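Household chore automation 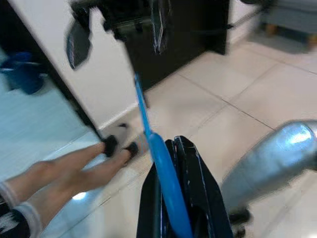
Can a robot sweep and tidy a home without help yet?
Single tasks such as vacuuming a flat floor are handled well by machines on sale today, but no robot can yet be left to do the general run of chores in an ordinary home. Arms with grippers can sweep, wipe, fold or load in trials, usually slowly and with a person close by to step in.

Household chore automation is the use of machines to carry out domestic work such as sweeping, washing up, laundry and putting things away. The term is normally kept for machines that move about or handle objects. Washing machines and dishwashers, which do their work inside a closed box, are treated as appliances, although they have taken over more housework than any robot has.

Background

The first domestic machines to be called robots in everyday speech were floor cleaners. They do one job, stay low to the ground and need no hands. Their success led many people to expect that other chores would soon follow, but most other chores involve picking things up, and progress there has been much slower.

Factory robots were already strong and accurate by this time. They worked because the factory was arranged to suit them: parts came in the same position, the light did not change, and people were kept behind a fence. A home offers none of this. Furniture is moved, bags are left on the floor, and people walk through while the work is being done.

Floor care

Floor care is the most advanced area. A robot vacuum can clean most of a tiled or wooden floor on its own, though it may stop at a cable, a sock or a raised door strip. Some models mop as well. Corners, stairs and the strip of floor behind an open door are commonly missed.

Sweeping with a long-handled tool is a different problem and is mostly studied in laboratories and test homes. The handle of a broom or dustpan is made for a human hand. A two-fingered gripper can close on it firmly enough, but the handle tends to turn between the fingers when the head meets the floor. A person corrects this without thinking, using the palm and the other hand. A robot has to notice the turn, through a camera or a force reading, and either tighten its hold or take a new one. Two-armed machines can steady the tool with the second arm, at the cost of more planning and a greater chance of the arms getting in each other's way.

Getting the dirt into the pan is harder again. Fine dust is difficult to see in a wrist camera's picture, above all on pale tiles with glare on them, and the last line of dust in front of the pan calls for several small strokes. In many trials the robot makes the large strokes and a person finishes off.

Kitchen work

Loading a dishwasher has been shown many times with plates and mugs. Glasses are less reliable, as clear objects confuse depth cameras. Scraping food from a plate, judging whether a pan needs soaking and washing a sharp knife are seldom tried. Wiping a table is fairly well solved where the table has been cleared first. Cooking machines exist, but most of them stir and heat ingredients that a person has cut up and measured.

Laundry

Cloth has no fixed shape, and a robot must often work out what a garment is before it can do anything with it. Towels can be folded dependably. Shirts take longer, and a mixed basket with socks, sleeves turned inside out and a fitted sheet is still beyond most systems. Ironing by robot is rare outside commercial laundries, where presses do much of the work.

Tidying

Tidying looks simple but depends on knowing where things belong, which differs from one household to the next. A machine may recognise a shoe and lift it correctly and still have no means of telling whether it should go by the door, in a cupboard or back where it was. Most systems ask the owner, or are given a list of places beforehand.

How robots are taught chores

Older systems followed written instructions for each movement. Newer ones are largely trained from examples. A person guides the robot's arms through a chore, and the pictures from its cameras are stored together with the movements made. A program then learns to produce similar movements from similar pictures.

The number of examples needed varies a great deal. The Tasix project, led by Vilém Kováčik, collected 1000 guided runs of a single sweeping task in its test flat. The trained robot was then tried 542 times in rooms it had not met before. Kováčik's report found that most failures came at the start, when the robot reached for the handle, and at the end, when it had to decide that the floor was clean. The middle part of the work caused little trouble.

A later project, Iretti, used fewer runs of each chore but a wider range of rooms and tools. Its organiser, Soledad Szabo, has argued that variety matters more than repetition, and that a robot trained with one broom has mainly learned that broom. Severin Hubmann has disputed this for tasks that need close contact with a surface, where he considers repeated practice with the same tool to be of more use.

Shop-floor chores

Cleaning and carrying jobs in workshops and warehouses fall between factory work and housework. Large floor scrubbers that drive themselves are in regular use, and carts that follow a fixed route are common. Sweeping under benches, emptying bins and clearing offcuts are still done by hand in most places. Ruchti, a maker of workshop fittings, ran 2 mobile arms on its packing floor for 4 months and kept them on for bin emptying only. Its floor manager, Beverley Bunting, wrote that the machines did the job properly but needed each bin returned to its mark.

Safety

A robot working in a home shares the floor with people, who may be sitting or standing well within reach of its arms and wearing no more on their feet than slippers. Domestic machines are therefore built to move slowly and to stop when they meet resistance. A long tool makes this harder, as the far end moves faster than the gripper and a light knock there may not be felt at the wrist. Evodex, which builds arms for test homes, lowers the speed limit whenever a tool is held.

Cost and outlook

Price remains a barrier. A general-purpose machine with two arms costs far more than paid cleaning help would over the same period, and it has to be looked after. Rupert Steiner's survey of the field expects hotels and care homes to take up such machines before private homes do, as their rooms are more alike and staff are on hand when a machine gets stuck.

See also: Robot vacuum cleaner; Gripper; Domestic appliance; Floor scrubber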